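Planner sees three stacked plates as one fat plate

Siham Shboul
Belay's segmenter works on single dishes. Give it a stack or an overlap and it returns one mask, and the planner cheerfully asks for a grasp on all of it. Glossy glaze, thin dark rims. Threshold is 31, raised from 10, no change.

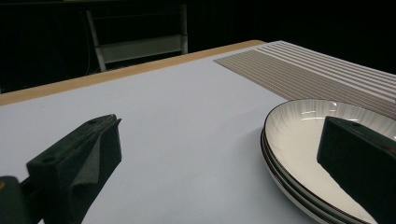
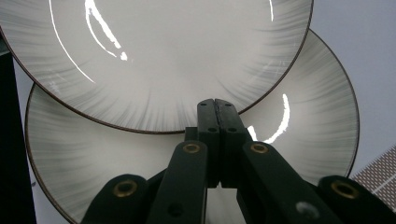

1 min read

Depth threshold is 3000 on both, if that matters.

Naveen Khurana
It matters. Glare punches holes in depth and Belay fills them with optimism. Turn off hole filling, then split masks on the rim lines – they're the one honest edge you have.

Tekle Tsegaye
have you tried restarting the planner

Samah Bouazza
Same as ticket 3441. Rim splitting fixed mine, restarting didn't.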